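Vandlow opens equipment planning service for small workshops

Grekby, May – Vandlow, a supplier of two-arm work cells, today opened a planning service for companies that want to buy their first robot and do not know which budget they need.

The service starts with a visit of 4 hours at the customer's site. After 14 working days the customer receives a written plan with the price of the arms, grippers, table, training and spare parts. The fee is 1,078 euros, and 1,000 euros of it are returned if an order follows.

"Many buyers ask only for the price of the arm," said Victor Mussa, head of sales at Vandlow. "Later they must find money for fingers, cables and service – and the budget is already closed."

The first plan was made for Muriithi, a packing company which handles many small mixed goods.

Tabletop work with two grippers

Bowl, pen holder and yellow bin on a white table, with a black gripper at each side.

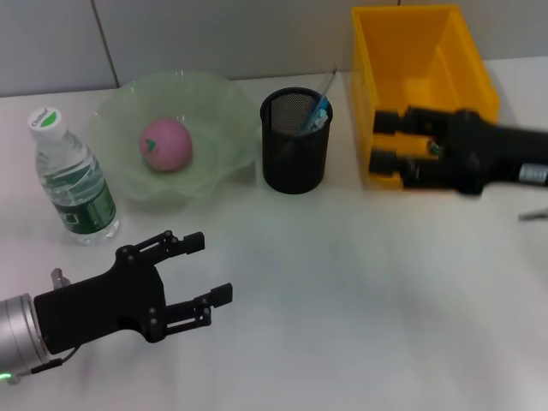
How to apply

Companies can send a list of their parts and the free floor space to Svetozár Polák, planning office, Vandlow. Leasing offers are prepared together with Jenier.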